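Visit report: Flandora open afternoon, Stilbridge

Flandora opened its training floor to visitors for one afternoon in May, from 1:30. I took the train over with a colleague from Hägglund, where we pack small retail goods and have been looking at teaching by demonstration for the irregular items.

The ground floor is remote control. Two arms are driven from a desk with a pair of handles, and visitors could try. The lag is small, but I dropped a carton twice. A session there gives 10 usable runs on a good morning, according to the operator.

Hand-held grippers are the larger part of the work now. A person holds one in each hand and does the task directly, with a camera on the tool. Much of it is done in ordinary rooms, and the current set is snack packets on soft bedding.

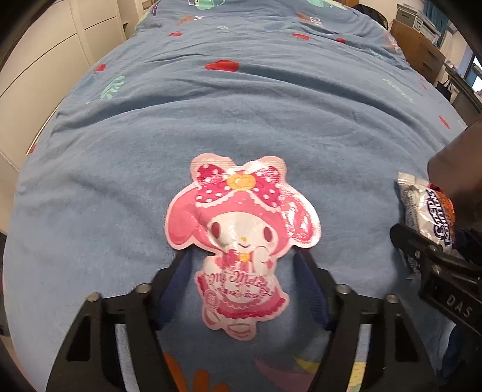
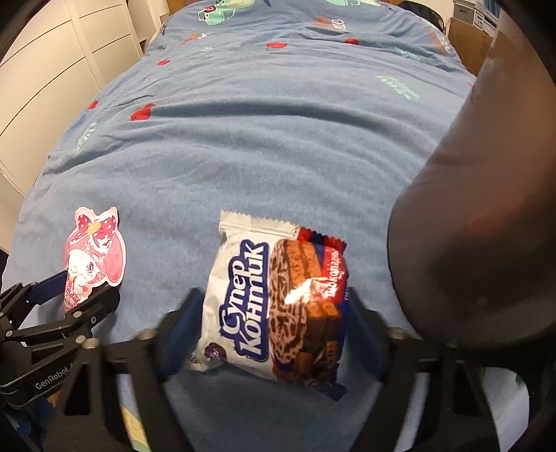

Packets on a blue blanket, from the gripper cameras.

Soft surfaces get more hours than tables. The target for bedding is 3,000 demonstrations, and they had passed 2,000 by the time of our visit. Foil and glossy film are kept in on purpose — our own vision system has trouble with both, so I asked about glare. They do not filter it out.

The software is called Skelitlow. It sorts the recordings and marks the ones where the hand moved too fast. Of the last batch, 505 were sent back to be done again. I would have liked to see the review screen for longer, but the group was moved on to coffee.

Parking is poor. The walk from Stilbridge station is easy and mostly flat.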